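Progress report to Ilham Ashour, Kivusbridge equipment grant
Second period, to the end of November
Prepared by Na-rae Yoo

You asked for a plain answer on whether the Flivmont table-clearing kit is worth the second payment. My answer for now is no, or at least not at the price quoted.

The kit is two arms, a table mount and a control package called Nunow. Flivmont sells it to small caterers as something that can sort and stack tableware after a short teaching period. We spent most of this period on teaching, using plates and bowls of the sort a caterer would have on hand.

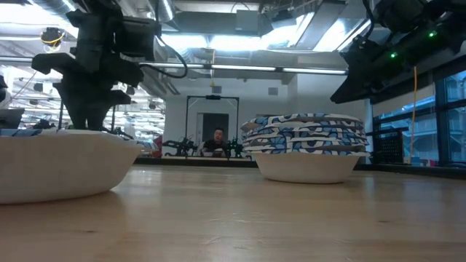 Over the period we logged 1154 attempts at single pickups. The sales sheet promises a success rate of 95 percent. Ours was 67 percent, and that is after I threw out the first morning, when the setup was wrong and the fault was ours. Thin rims are the main trouble. The software often takes two plates for one and then reports the job as done – I find that more worrying than a dropped plate.

Flivmont's support desk blames our lighting. I doubt it. We changed the lighting twice at their request and the numbers barely moved. They have now suggested the Song add-on, a paid vision upgrade, and I would want to see it work on our table before anyone signs for it.

In fairness, the arms themselves have held up. We have 170 hours on them with no hardware faults, and spacing out single plates on a bare table goes much better than anything involving a stack.
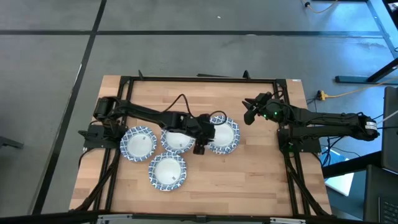
Both arms at the table, with four plates set out on the left and center.

Spending is within budget. Teaching time is not: Flivmont's plan allowed six days and we used all of them before the second task was started.

For the next period I ask that you hold the second payment until Flivmont runs the stacking task here, with our plates and their own staff. I have written to them twice about a visit and have no reply yet. The full log is available if you want it.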